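Open day at Kallstead, who went?

radymyr_k
I was at the open day at Kallstead in January. We were 40 visitors and the talk was too long for me, but the folding part I liked very much. They let us try the hand grippers, one in each hand. My advice: go in the morning, after lunch the queue is terrible.

Yeison L
I disagree about the talk, it was the best part. Folding trousers is slow to watch. A person needs four seconds.

radymyr_k
Four seconds, maybe you. With grippers an elastic waistband is quite difficult, because the fabric is gathered and the fingers must close at the right place. Look at the pocket also, it is one more layer to think about.
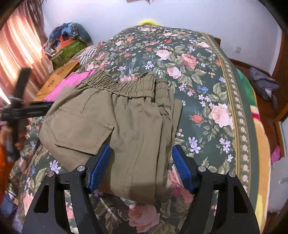

Nazar P.
I would still like to know if they showed towels too. For me a towel is the fair test, and trousers come later.

radymyr_k
Towels were in the other room, I did not get in. Maybe Shahram did?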